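Hi Ingrid,

Second update on the Duleck Road community kitchen, as promised. The numbers first, because I know you have to paste them into your own form: we served 574 meals between November and the end of this reporting period, and we've spent $3924 of the grant so far. Receipts are in the shared folder (Lyle Kapoor scanned them all, bless him, including the ones that had been through the wash).

## Where we've gotten to

The big change is that we now cook two evenings instead of one. I was nervous about that! The second evening started out pretty thin, and then the families from the Clendberg apartments found us and it filled up fast. We had more than 6 new households in the first stretch alone, and most of them have kept coming back.

Produce is still our biggest headache and our biggest win. Schumacher Market lets us pick up whatever they'd otherwise mark down, so we never know what we're getting until we have the baskets on the table and start sorting.

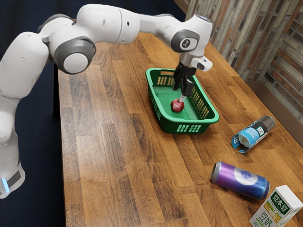
*Green basket on the table, arm reaching in.*

The sorting used to eat up the first hour of every session. Now we do it before the cooks arrive, with anything soft going straight to the soup pot, and dinner gets out on time — mostly. The night of the lentils was my fault and I've apologized to everyone.

## What hasn't gone so well

The walk-in cooler. I wrote in the last report that Triment had quoted us for a new compressor, and they did, but the price went up before we could sign. I'd like to move some of the money from the printing line over to this, if you're okay with it. We hardly print anything anymore — people just text each other the menu.

I also haven't finished the recipe booklet. The recipes are all in (the bean stew alone came in four versions, and I am not going to be the one to choose), but the layout has been sitting on my laptop for weeks.
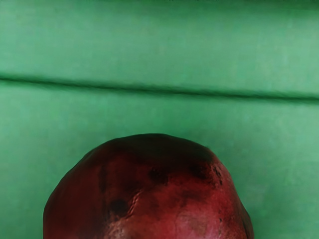 The fruit table by the door has been a nice surprise, and it costs us next to nothing. Kids take something on the way out, parents stop to chat, and that's how I've met half the new families. I want the booklet's snack page to look as plain as that: one piece of fruit on soft green, crease in the background and all, with the recipe underneath in big type. Anything fussier and I'll be fiddling with it until summer.

## Next up

- Sign with Triment, or find someone cheaper
- Get the booklet to you as a draft
- Train two more people on the stove so Lyle can have an evening off

Could you let me know about the printing money when you get a chance? Everything else can wait until we talk.

Thanks again for all of this,
Your Duleck Road crew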